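Notebook, Manipulation Software Group
Entry: 3/14/23
Entered by: Anisa Saragih
Reviewed by: Aldana Farías
Subject: Grasp planner, simulated tabletop pick-and-place, reset and perception checks

Work continued on the Skendora planner branch. The purpose of the session was to determine why the rate of rejected plans rose after the January merge, and whether the cause lies in the planner itself or in the state it receives from the perception module. All work was performed in simulation. No hardware time was used.

Configuration. The Tistis scene loader was left at its default settings, with the round table asset and the basket as the place target. Physics is stepped at 1000 Hz. The joint controller takes a new target every 4 ms. The planner is allowed 300 ms per query, after which the episode is marked as a timeout and the arm is held at its last commanded position. These values match the previous entry and were not changed at any time during the session.

First batch. 160 episodes were run with ground-truth object poses, bypassing perception entirely. Rejections fell to the level recorded before the merge. The same seeds were then run with poses supplied by the perception module, and the rejections returned. On this evidence the search routine is not at fault. The collision checker is receiving object poses that place part of the mesh below the tabletop, and it correctly refuses every grasp that follows from them.

Cause under examination. The table model has a glossy black top with gold strips set into it. The plane-fitting step treats bright reflections and strip edges as surface points with poor depth values, and the fitted plane tilts. Any object resting near a strip inherits the tilt. The error is small in the center of an open section and largest where an object lies close to a strip, as the orange object does in the state used for inspection.
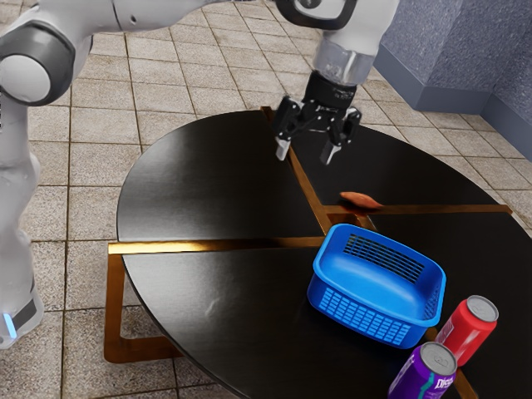
Should the table plane be estimated again in every episode?
The table does not move between resets in this task, so the plane should be read once from the scene file and held fixed, with the fitted estimate kept only as a check.

A.F. agrees in principle but asks that the fitted estimate remain in the log, so that the same code path can be exercised when the work moves to the physical cell. This has been done. The loader now writes both planes to the episode header, and a warning is raised when the angle between them exceeds the configured limit. The limit is at present a guess and should be set from data.

Inspection state. The simulator was paused with the gripper open above the table and nothing held. The orange object was on the tabletop, and the basket was empty. Two cans stood next to the basket. The pose overlay was switched on in a separate window and compared with ground truth for each object. The orange object showed the expected downward offset. The poses of both cans were acceptable, although the segmentation mask for the purple can merged with that of the red can when the two overlapped from the inspection viewpoint. The merged mask did not affect the pose in this state. It may do so in others, and a separate ticket has been opened.

Basket handling. The basket wall is perforated, and the convex decomposition in the Ásgeirsdóttir mesh tool fills the slots. This is acceptable for placing. It is not acceptable for any later task in which the fingers are expected to enter a slot. The decomposition settings have been recorded next to the asset so that the simplification is not mistaken for a property of the basket. The interior volume was confirmed to be open after decomposition. An earlier version of the tool closed it, and every place pose was reported as being in collision.

Controller. One unrelated fault was found. When a planner timeout occurs during the approach segment, the hold command is issued in the base frame while the controller still expects a wrist-frame target. The arm then drifts for a short period before the watchdog stops it. The conversion was missing in the timeout branch only. A correction has been committed to the Grakska controller package, along with a unit test that forces a timeout in each motion segment. The test passes. It should be run again once the branch has been brought up to date, as the segment names are due to change.

Second batch. The same seeds were repeated with the fixed plane and perceived poses. The rejections attributable to the mesh lying below the tabletop did not recur. A small group of rejections remains, in which the planner finds a valid grasp but no approach that clears the basket rim. These also appear in the ground-truth batch and are considered legitimate.

Outstanding items

Set the plane-angle warning limit from logged values. (A.S.)
Review mask merging for neighboring cans. (A.F.)
Bring the controller branch up to date and repeat the timeout test. (A.S.)
Decide whether approach segments may pass over the basket when the gripper is empty. The present rule forbids it, and the reason for the rule could not be found in earlier entries.

Logs and seeds are stored under the session directory on the group server. The ground-truth batch has been marked read-only.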